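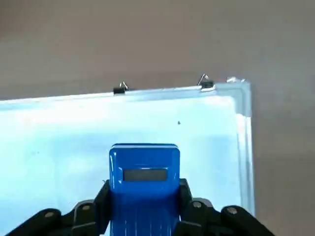
Small whiteboards and desk kit: frequently asked questions

Members who borrow the tabletop whiteboards at Kubo tend to ask us the same things, so the answers are collected on this page. If yours is missing, write to Rodica Roman at the front desk or ring extension 443.

Borrowing

Who can borrow a board?

Anyone with a current Kubo card. You can use a board at any of the brown tables in the study room without signing for it. If you want to take one to another room, ask at the desk first and give your card number.

What comes with it?

A board, an eraser and a cup of pens. The boards have a silver metal frame and are small enough to lie flat on the table with space beside them for your own papers. We don't lend easels. Two people have asked for them since November and we are still thinking about it.

How long can I keep one?

Until closing time on the same day. The limit for group bookings is also one day, whatever the booking form says. Itsuki Miyazaki is correcting the form.

Can I leave my work on the board overnight?

No. Boards are wiped at closing. Copy anything you need or take a photograph of it.

Using the board

Should the board lie flat or stand up?

Flat is easier for most people, and it keeps the board still when you press on it. Put the eraser on the table to one side, where your sleeve won't drag it through the writing.

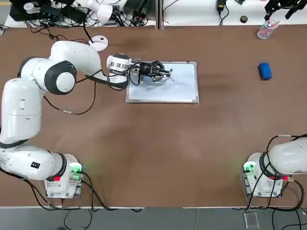

A board laid flat on the table, with the blue eraser to its right and the pen cup towards the back.

Which pens can I use?

Only the dry-wipe ones from the cup. Permanent markers look much the same in a hurry, so read the barrel before you take the cap off. If you bring your own pens, Markholm and Zoltudden dry-wipe pens are both fine on these boards.

Why has my pen gone faint?

Usually it has been stored with the tip pointing up. Lay it flat for a while with the cap on and try again.
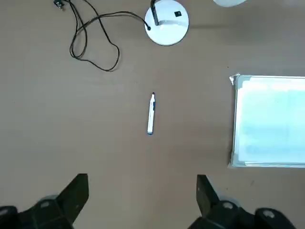

If it is still faint after that, hand it in at the desk and take another. Please don't put it back in the cup – the next person will only pick it out and have the same trouble. Dead pens go in the recycling tin behind the desk, caps included.

Can I clip paper to things?

Yes, with the black binder clips. They hold well on the rim of a clear box or along a stack of paper. Don't clip them over the writing area of a board, where the metal edge can scratch.

Cleaning

How do I wipe the board?

Use the eraser first, in straight strokes from one side to the other. For anything left behind, use a dry cloth and then a slightly damp one. Lift off grit and specks before you rub, or you will drag them across the surface.

What about old marks that won't come off?

Write over the mark with a fresh dry-wipe pen and rub both away together. This works on most of them. If it doesn't, leave the board with Wichai Kamolrat, who has a bottle of Ziltenon cleaner and will do it for you.

How can I tell if it's clean?

Tilt your head until the ceiling lights reflect in the surface. Smears and stray specks are much easier to spot against the glare. Look along the metal edge as well, where dust collects.

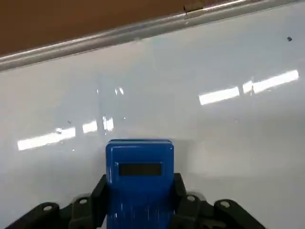 Damage and losses

What if the frame comes loose or the surface is scratched?

Tell the desk. There is no charge for ordinary wear. Quote asset number 3865 if you are reporting the large board on the landing, which has its own form.

Where do I return everything?

To shelf 8, with the eraser on top of the board and the pens back in their cup.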